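Guest Services Attendants - Biduver Sea Life Centre

Biduver Sea Life Centre is looking for casual attendants for the coming school holidays. The centre is on the harbour at Esquivel, a short walk from the ferry, and we are open every day, including Sunday.

You will greet visitors, check tickets, answer questions at the touch pools and keep people moving through the tunnel when it gets busy. Shifts are 6 hours, with a paid break. New starters do 2 training shifts with a senior attendant.

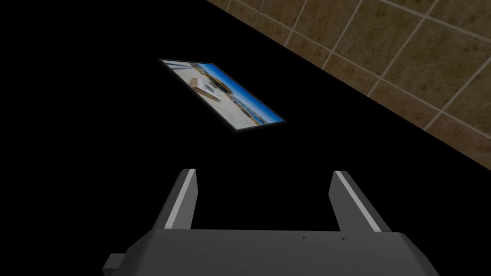 Attendants work across the whole building and are on their feet for most of the day. You will need closed, non-slip shoes, as spills are common and have to be mopped up straight away. Pale grout between square, brownish tiles shows every dropped ice cream, so cleaning is part of the job. Pay is $25 an hour plus weekend loading.

No experience is needed, but you must be available for at least 3 shifts a week in January. A first aid certificate is handy - we can organise one if you don't have it.

To apply, leave a resume at the Ivia Street ticket office before the end of November.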